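Home | Product News | Help Center | Webinars | Contact

We use cookies to remember your settings. Accept | Manage

February newsletter
By Rosalinda Bañez

Bank rules in Pallura: please check the order

In the last update of Pallura we changed the way in which bank rules are applied to imported transactions. Before, the program looked at all rules and took the one with the closest match. Now it reads the list from the top and stops at the first rule that fits. If your list was made a long time ago, some payments can arrive in a different account than you expect.

We recommend to open Settings, then Banking, then Rules, and to look at the general rules first. A rule such as "all card payments to Office Costs" should stand near the bottom. Rules for one supplier should stand above it. You can drag a line with the mouse, and the new order is saved when you leave the page.

Rules with an amount limit need some more attention. If you have one rule for payments under 2,000 and another without any limit, the one with the limit must come first. Otherwise it will never be used.

Transactions that are already reconciled do not change. Those which are still waiting for review will be matched again the next time you import a statement. Users with 2 or more companies in one login have to check the list in each company separately.

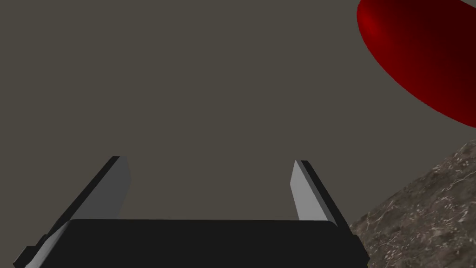 Dexter Panganiban wrote to us that his supplier rules were all below the general one, and that the fuel invoices from Manalo went to Office Costs until he moved them up. He also asks if a rule can be switched off without deleting it. Yes, this is possible: remove the check mark in the Active column.

The same order will be used for credit card feeds from the next update. Questions about rules can be sent to Signe Vídalín at the help desk, until 4 p.m.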